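Noémie Brunet had never written a line of robot code before she joined the Flidanier team at the start of second year. By May she was in charge of its simulator.

The team's project is a household robot with two arms, built and tested in software before any of its code goes near hardware. Brunet looks after the kitchens, a set of 75 virtual rooms that vary in layout, tile and cupboard colour.

"The arm code doesn't know what a kitchen is," she said. "It gets joint angles and a picture. If every kitchen has grey tile and white cupboards, it learns grey tile and white cupboards."

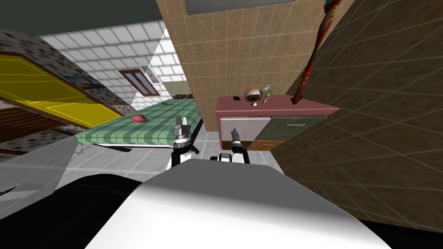

A simulated kitchen from the Flidanier project, with both of the robot's arms reaching forward.

Each task is short: reach an object, close the gripper, lift, hold for two seconds. A student drives the arms by hand controller to record a run, and the software logs it. The team had 690 usable runs when we spoke and wanted around 4,000 before training the final version.

Brunet puts the slow pace down to contact. "Free motion is easy. Once a finger touches something, the physics has to decide how hard it pushes back. Our early runs had cups going through the floor." The fix was a smaller time step and a simpler collision shape for each object -- both changes made the simulator slower.

Checking runs takes up most evenings. Sutanto, the replay tool written by last year's group, plays back each log and flags any joint that passes its limit. It does not catch a poor grasp, so a student still watches every run through.

The club will enter the simulation round of the Levodik student competition, where teams submit code and the organizers run it in rooms the students have not seen. Brunet expects drawers to be the hard part.

"A handle is thin and the approach angle matters," she said. "We miss by a centimetre and the gripper closes on air. I have a list of fixes to try, and the first one is the wrist camera calibration."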